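The Plarari Psalm Box: A Review After One Autumn

I have owned a lot of things that were going to fix my prayer life. A kneeling bench is holding up a fern. Three leather journals have nine good days in them between them. An app used to buzz at dawn with a verse until I taught myself to silence it without waking up, a skill I had previously reserved for the alarm clock. So when the Plarari Psalm Box arrived I made room for it on the shelf where these things go to retire, and then I used it, more or less faithfully, until the end of November.

The idea is simple enough to explain to a teenager, and I have tried. You get 81 cards in a wooden box. Each card has part of a psalm on one side and a short set of prompts on the other. There is a sand timer, a guidebook, and a slotted stand that holds one card upright. You draw a card, you stand it up, you turn the timer over, and you read the thing out loud, slowly, until the sand runs out. Then you may look at the prompts. The guidebook is firm on this point. Prompts come second.

The publisher is Romberg, who also put out the Ezeani Gospel Cards a few years back. I had those too. They were printed on stock so glossy that you could check your teeth in the Beatitudes, and the prompts were the kind that answer themselves ("How might God be inviting you to be more loving?"). I mention this so you'll know I came to the Psalm Box with my arms folded.

The cards

Eighty-one sounds like an odd number until you remember that there are 150 psalms and somebody had to decide which to leave in the drawer. Romberg has been braver here than I expected. Psalm 88 is in, and it ends on its own bleak last word without a cheerful verse from somewhere else stapled to the bottom. Psalm 137 is in, and so is its last verse, the one that gets quietly dropped when a choir sings it. The prompt on the back of that card says only: "Have you ever wanted this?" I put the card back in the box and drew another one. The next morning I drew it again, which I took personally.

Psalm 23 is there too, of course. It gets a single card like everybody else, and its prompt is about the table and the enemies seated within sight of it. I have heard Psalm 23 at more funerals than I can remember and I don't believe I'd ever stopped to wonder who the enemies were, or whether they'd been fed.

The long ones are handled less well. Psalm 119 has been cut into eight cards scattered through the deck, with nothing to tell you where in the poem you are. Anyone who loves that psalm loves it for its stubbornness, the way it keeps walking through the alphabet telling you the same thing in a slightly different hat. Chopped up and shuffled, it reads like a man repeating himself at a bus stop. You could sort them out and keep them together with a rubber band. I did.

The type is large and black and sits well on an uncoated card. I can read it by a lamp without my glasses, and I'm at an age where this settles most arguments about books.

The timer

The timer is the part I expected to mock. It runs for 8 minutes. Try reading eleven verses aloud for 8 minutes. You'll finish in one, feel rather holy, and see that the sand has hardly started. So you read it again. By the fourth time through you are noticing a "but" you had never noticed. By the sixth you are thinking about the gutters. Somewhere past the gutters there's a stretch where the words start to do their own work, and I can't claim I got there every morning or even most mornings, but I got there more often than I ever did with the leather journals.

I should add that the sand sticks. Mine stopped dead one morning with a third of it still up top, and I sat before Psalm 62 ("For God alone my soul waits in silence") for a good deal longer than the manufacturer intended before I thought to give it a tap.

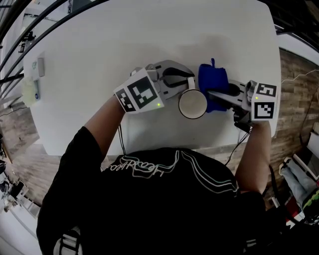 A white mug with a gripper closed on its handle.

The guidebook

It is 200 pages long and it should be 40. The first part, on reading aloud, is excellent and plainly written by someone who has had to stand up in a cold church and do it. There is a page on breathing that I would hand out to every lector in my parish if I thought I could do so without being spoken to afterward. Read to the comma, it says, and then believe the comma.

After that the book loses its nerve. It begins suggesting things. There is a chapter on doing the Psalm Box as a couple, a chapter on doing it at work, and a chapter called "Psalms for the Commute" that I can only hope nobody on my local highway has read closely, given that the practice involves a card on a stand. There are charts. One of them sorts the psalms by mood, with a small weather symbol for each, and Psalm 51 has been given light rain. I've prayed Psalm 51 in earnest twice in my life and I remember heavier conditions.

There's also a running suggestion that the user will become calmer. I'd like to see that struck from a second edition. The people who wrote the psalms don't come across as calm. They complain about their bones, their neighbors, their sleep, and the Almighty's hearing. They promise to sing a new song and go straight back to the complaint. If you buy this box to become calm, you'll be reading poems by people who would have eaten your lunch.

Using it with a group

I took it to our evening group for the season, which is a handful of us in a room that smells of radiator. The leader's notes say to pass the card around, each person reading the whole text once, until the timer ends. I thought this would be unbearable. For the first round it was. We read as people do in church basements, each of us slightly faster than the last so as not to be a bother.

Then one of us, reading Psalm 13, got to "How long" and stopped there. Didn't seem able to go on, or didn't care to. The sand kept going. Eventually the next person took the card and began again from the top, and that was all that happened, and we didn't do the prompts that evening. I don't know how you'd give that a star rating. I also don't think Romberg can take credit for it, as the text has been in the public domain for some time.

One practical complaint: there is only one copy of each card, and passing it around a circle is fine for six people and silly for twelve. The extra group deck costs $17. That's a fair price for a deck of cards and an annoying one for something that ought to have been in the box.

The box itself

It's handsome. The lid slides in a groove and fits snugly when the heating is off. When the heating is on it fits the way a cork does, and I have twice sent the Songs of Ascents across the kitchen floor. (They ascended first, to be fair to them.) The stand is a plain block with a slot and does what a slot should do. I'd have liked divider tabs. I'd have liked a ribbon somewhere, but I'd like a ribbon on most things.

I ordered mine through Fitico, whose website wanted to know whether the purchase was for Personal, Ministry, or Gift, and would not let me proceed with more than one. I chose Ministry and felt like a fraud all the way through checkout. It came quickly and in far too much brown paper.

Who should buy it

If you already pray the psalms from a breviary or a prayer book, you have all this and a better order to it, and you can buy a sand timer anywhere. If you have never gotten along with the psalms, or only know the green pastures, I think this is a good way in, provided you ignore the weather chart. If you lead a small group that has started to talk too much, I'd buy it tomorrow and leave the guidebook at home.

If you are hoping for something that will make you get up earlier, I can't help you. The box sits where you put it. It doesn't buzz. There were mornings in October when I walked past it with my coffee and an expression of great busyness, and it let me.

It has so far avoided the shelf. It's on the kitchen table, next to the salt, and the card standing up this week is Psalm 90, the one about numbering our days. I've been meaning to move on to the next one.

Good: card selection, large type, the opening chapters on reading aloud, the timer (when tapped).
Less good: Psalm 119 in pieces, most of the guidebook, the lid in winter, one deck per box.
Would I buy it again: Yes, under Personal this time.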